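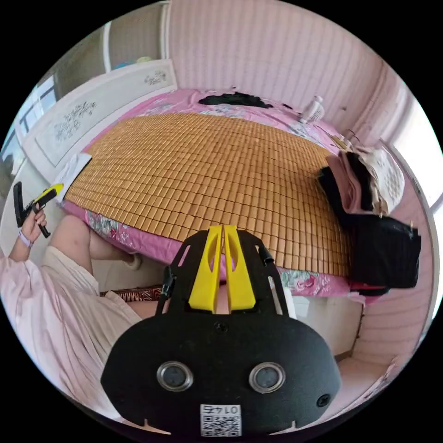 Does the sheet go over the tile mat or under it?

Under. The mat lies straight on top of the floral sheet, blocks up, with the sheet left showing at the edges.

December 26, 2021, bedding notebook, Laddale room

Continuing the tile mat entries from June. Bed as set: pink floral sheet, golden-brown bamboo mat over most of the top, small white desk fan standing on the sheet near the far right corner. White headboard with the painted sprigs is on the left side, so "left" in these notes means headboard side throughout.

Mat is the Brevine. Dry weight on the platform scale 3662 g, same scale as June. Block count by rows and columns 1496, no blanks. Counted twice because the June page had a figure crossed out and I could not read the correction.

Cord check. Folded the mat once each way along the grid and went over the back by hand. Two cords slack near the foot end, none broken. Retied both with the Clondalon line, double knot, tails trimmed short and pushed back into the channel. The old Nedelcu line is too thick for these holes. Do not use it again on this mat, keep it for the chair pad.

Surface. Wiped along the grid with a wrung cloth, then a dry one. No soap. Three blocks had a raised edge that caught the cloth; 400 grit, a few strokes, wiped again. No oil applied. June trial piece with oil marked the white test cotton and the mark did not wash out.

Sheet. Hem on the long side hangs lower than the mat edge and should stay that way. If the sheet is pulled flush the mat corner bears on bare mattress ticking and creeps. Creep over 8 nights with the sheet tucked: 11 mm toward the foot. Untucked not measured yet.

Fan. Lowest speed only while it stands on the bedding. It needs a board under the base or a shelf. Cord length is the limit, 795 mm from base to plug as measured today, so the shelf has to go on the right.

To do:
Untucked creep, same number of nights.
Reweigh mat after a damp week.
Find the cut list for the shelf.
Order Clondalon line, one spool left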